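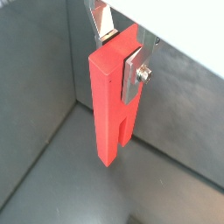 Subject: Re: [lending-cat] Part-level records for multi-piece items
From: Archana Kanaujia
To: lending-cat

Replying to Renata's message, which is at the bottom. I have also folded in some points Zdzisław sent me off-list, with his permission.

For context, Hernell Toy Library has 535 live item records, of which 242 are for things that come in more than one piece: puzzles, train sets, sorters, threading sets, dolls' house furniture, board games. We moved from a card index to Ondier two winters ago and have changed our minds about part records once since then. The description below is of the second scheme.

1. What gets a barcode

The item gets one barcode and one accession number. Parts do not get barcodes. In our first scheme we gave each part its own child record with its own number, and it failed for dull reasons. The desk had to scan every child on return, the queue on a Saturday reached the door, and people began scanning the parent and ticking the children through unseen. A record which says a part was checked when it was not is worse than a record which is silent.

The parent record now carries a contents statement in a single repeatable field. Each line of the field describes one kind of part, in this order:

quantity ; noun ; colour ; distinguishing feature

The distinguishing feature is optional. The quantity is not, even when it is one. Leave colour blank where the part is printed or many-coloured, but keep the separator, or the export will shift everything one column to the left. A typical pair of lines for a train set would be:

1 ; bridge ; red ; 
8 ; track, curved ; ; short radius

Trailing space after the last separator is harmless in Ondier. It is not harmless in the spreadsheet import, which treats it as content and will report a mismatch when you compare two versions of the record. Strip it before you import.

2. Nouns

We keep a closed list of nouns. The list is boring and should stay boring. We allow "block", "peg", "card", "tile", "board", "track", "figure", "wheel", "lid", "bag" and a few dozen others. If a part can be called a block, it is a block. We do not distinguish bricks from blocks, and I would advise anyone starting out not to try.

Shape goes in the distinguishing feature, never in the noun. Use the word a parent would use at the desk. "Arch" is good. "Cylinder" is good. "Hexagonal prism" is correct, and it produced so many blank looks that we replaced it with "six-sided". Letters of the alphabet are useful where the outline resembles one, but say "H-shaped" and not "H", or someone will go looking for a printed letter.

Colour is taken from a fixed list of eleven. Faded parts keep the colour they had when accessioned. We had one set in which the orange and red pieces had drifted so close together that two people checking it in on different evenings recorded different losses, and the answer there was to rely on shape and leave colour empty for the whole set.

3. Containers and base boards

Zdzisław asked whether a board with holes in it counts as a part or as the container. We treat it as a part if the item cannot be used without it. The box, bag or crate it travels in is a container and has its own line, prefixed C. This matters for charges. A lost container is charged at a flat rate, and a lost board is charged as the item.

For boards we also record the holes, by shape, in the distinguishing feature. This looks like duplication and it does take longer at accession. Its value is at the return desk, where the holes tell you what ought to be in the box even if the printed list has gone missing. It has also picked up two donated sets that were short from the day they arrived and had been blamed on borrowers ever since.

4. Status of incomplete items

We use four status codes at item level.

A - complete
B - incomplete, usable, may be lent
C - incomplete, not to be lent until resolved
W - withdrawn, held for spares

The difference between B and C is a judgement and we have written down how we make it. If a child could finish the activity without the missing part, it is B. A jigsaw with a gap is C. A bucket of building blocks with one fewer than last month is B. A threading set without its lace is C. Where the part could be replaced from a W item, it is C for no longer than a fortnight and is then decided one way or the other.

Do not edit the contents statement when a part is lost. Add a dated line to the loss field and leave the contents statement as it was. If you overwrite the quantity, the part can never be matched when it is found, and parts do get found, usually inside something else. Only amend the contents statement when the item moves permanently to B and you have given up. Even then, keep the old statement in the history note.

5. Labels

Igor Jabłońska asked in February what we print on. The labels are Hiebert matt polyester, 47 mm wide, printed at 300 dpi from a template in Cakeo. The contents statement goes on the inside of the lid in the same order as in the record. We used to print it alphabetically, which was a mistake, as the desk reads from the screen while the borrower reads from the lid and the two need to run in step.

Two warnings about Cakeo. It truncates any repeatable field after twelve lines without saying so, so long lists need a second label. It also drops accented characters when the export is saved in the default encoding. Save as UTF-8 and choose the encoding again in the import dialogue, as it does not remember your choice.

Paper labels under clear tape are fine for jigsaws and card games. They do not survive on anything that gets wiped down between loans.

6. Photographs

We attach one photograph per multi-piece item, with everything laid out on a plain ground and grouped in the order of the contents statement. The photograph is an aid. It does not replace the statement, as small parts hide behind large ones and colour is unreliable under our strip lights. File it under the accession number with no other text in the file name.

7. Open questions

I have no good answer for sets that have been merged. We hold three generations of the same train system in one crate and nobody can now say which track came with which box. At present it is a single record with a vague statement ("track, assorted"), which breaks my own rule about quantities. Shahnaz Saha has suggested weighing the crate at each return and recording a tolerance. I would like to hear from anyone who has done this for a full year, and especially what tolerance you settled on and how you dealt with parts of mixed material.

I also have nothing sensible to say about batteries.

The noun list and the colour list are in the files area as two plain text documents. Corrections are welcome, but please send them as changes to a line and not as a new version of the whole file.

Archana Kanaujia
Hernell Toy Library

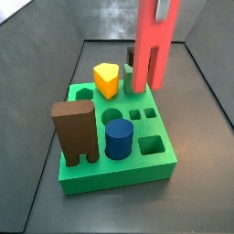
Renata Kwiatkowski wrote:

We are about to put our multi-piece stock into Ondier and I would like to settle the record structure before anyone starts typing. As far as I can see there are two choices. Either every part has a child record, or there is one record with a free text note.

My instinct is for child records, as it would let us report on which kinds of part are lost most often. The free text note in our old system was used for everything from piece lists to remarks about the smell of the box, and searching it is hopeless.

Against that, our returns are handled by whoever is on the rota, at a folding table, with one scanner between two people. I doubt that we can ask for more than one scan per item.

Could those who have done this already say which they chose, and whether they would choose it again? I am also interested in how you record an item that is short but still worth lending. We have a shelf of those and they have no status at all at the moment, so they are neither in nor out.

Please reply to the list, as Igor is in the same position with his puzzles.

Renata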